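Jultbridge Animal Shelter and Low-Cost Clinic
Progress report to the Lencho Fund
Submitted 3/28/18

This report covers the second half of the grant period. The grant pays for spay and neuter surgery, vaccines and microchips for cats and dogs whose owners live in Jultbridge or the Billura district and cannot pay full price at a private practice.

Surgeries

Our target for the full grant year was 500 surgeries. We finished with 552. Cats made up the larger share, as they did last year. Most of the extra surgeries came from the Billura side, where we added a second pickup point for people without a car. Owners drop off before work and collect the animal the same evening.

We lost nine surgery days over the winter. Part of that was snow in December, when the county road was closed and the van could not get through. The rest was down to the autoclave, which failed its spore test and had to go out for repair. We borrowed sterile packs from the Pledar clinic for the urgent cases and moved everything else back. All of the postponed animals have now been seen or have been withdrawn by their owners.

Vaccines and microchips

Rabies and distemper vaccines were offered to every animal that came in for surgery. Uptake is good for dogs and weaker for indoor cats. Several owners told us they did not think an indoor cat needed a rabies shot, so we have rewritten the intake sheet to state the county rule in one line at the top.

We implanted 113 microchips in this period. The chip itself takes a minute. Getting it registered takes longer, and we found that many owners took the form home and never sent it in. Front desk staff now fill in the registration online before the animal leaves.

Equipment and rooms

The recovery room has new flooring and a second row of cages. The wall-mounted heat lamp has been replaced and the scale in the exam room was recalibrated. The old cages went to the Pledar clinic, which needed them for its isolation ward.
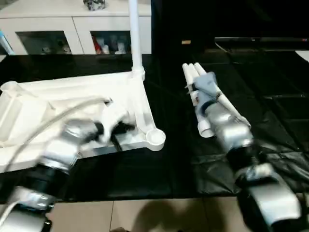
White base and upright pole on black plastic sheeting.

We are still waiting on the second anesthesia monitor. The supplier has moved the delivery date twice. The money for it is held in the equipment line and has not been used for anything else.

Budget

Spending on drugs and suture was over plan, in line with the higher number of surgeries. Fuel was under plan. We ask the Fund's permission to move the unspent fuel money into the drug line so that the two balance at year end. The full ledger is attached separately.

Next period

We plan to keep the Billura pickup point and add one evening vaccine clinic a month. The waiting list for large dogs is longer than we would like, as they need more time on the table and the bigger cages. We intend to set aside one surgery day in each month for dogs over 60 pounds and will report on the wait in the next update.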